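News > Press Room > Company Announcements

Search press releases Enter keyword Go

Filed under: Storage & Moving, Community, Product News

Veva Opens Its Packing Room to the Neighborhood, With Long and Awkward Items Getting a Table of Their Own

Thu 30 September

Veva, the household packing and storage company, is delighted to announce that its packing room is now open to anyone who would like to come in and use it, whether or not they have ever stored so much as a shoebox with us. Visitors are welcome to bring their own belongings, spread them out on our tables, and pack them with our padding, our tape and our help for as long as it takes to get the job done properly.

The idea goes back to March, when we began letting storage customers stay on after drop-off to repack boxes that had been filled in a hurry at home. We had expected a handful of people to take us up on it. By the end of the summer, 756 households had been through the room, and a good many of them came back with a sister or a neighbor in tow and a second carload of things that had been sitting in a hall closet for years.

"People arrive a little embarrassed about the state of their boxes, and I always tell them they should have seen mine the last time I moved," said Padmavathi Arumugam, who manages the packing room. "You put the kettle on, you take everything out, you put the heavy things at the bottom, and after a while they're chatting with whoever is at the next table about the best way to wrap a lamp. I have enjoyed this more than any job I've had, and I have had quite a few!"

The room is supplied by Buvemus, which has provided soft wrap and quilted covers to Veva since we first opened our doors, and by Tritel, whose cardboard tubes and corner pieces will be sold at the front counter at the same price our storage customers pay. A starter bundle of boxes, paper and tape is included with each first visit.

One thing we learned over the summer is that square things are easy. Books go in book boxes, plates stand on edge, and sweaters will forgive almost anything. What slows people down are the long, round and oddly shaped pieces that roll off the table, poke through the side of a carton or refuse to lie flat beside anything else. Of the repacking requests our staff wrote down, 97 concerned a single item that simply would not fit in with the rest of the load.

For that reason we have set aside a separate table for long and awkward items, planned by Ismael Bittencourt and Fotini Economou of our packing team. They suggest bringing such pieces in first, before the boxes, and deciding early what soft things can travel next to them. Blankets, winter coats and cushions all do a fine job of filling the gaps, and they have to be packed somewhere anyway. Anything with a collar or a narrower end should have that end wrapped separately and a little more generously than you think it needs.
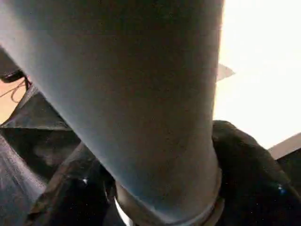
A gray cylindrical piece, narrowing slightly toward a rounded collar.

"My own advice is to go slowly with the ends," said Ms. Economou. "Everybody wraps the middle beautifully, three or four layers, and then they run out of patience. Start at the ends and work in, and you'll have a much better time when you unpack."

Visitors may book a table for a morning or an afternoon, and walk-ins are welcome whenever there is a table free. Packed boxes can go home with you, go into storage with us, or be collected by our moving partner, Murthy, on the following working day. There is no obligation to store anything, and children are very welcome as long as somebody keeps an eye on the tape guns.

Godfrey Ondieki, who founded Veva, said he hopes the room will become a regular stop for people getting ready to move, and also for those who are staying put and would just like to be able to close the closet door again. "We have always had the space and the tables," he said. "It seemed a shame to keep them to ourselves."

About Veva

Veva packs, stores and returns household goods for families, students and small offices. The company looks after more than 2840 storage units and runs its packing room on the ground floor of its main building, next to the loading entrance.

Press contact: Chandrasekhar Pinto, Veva Press Office, extension 2733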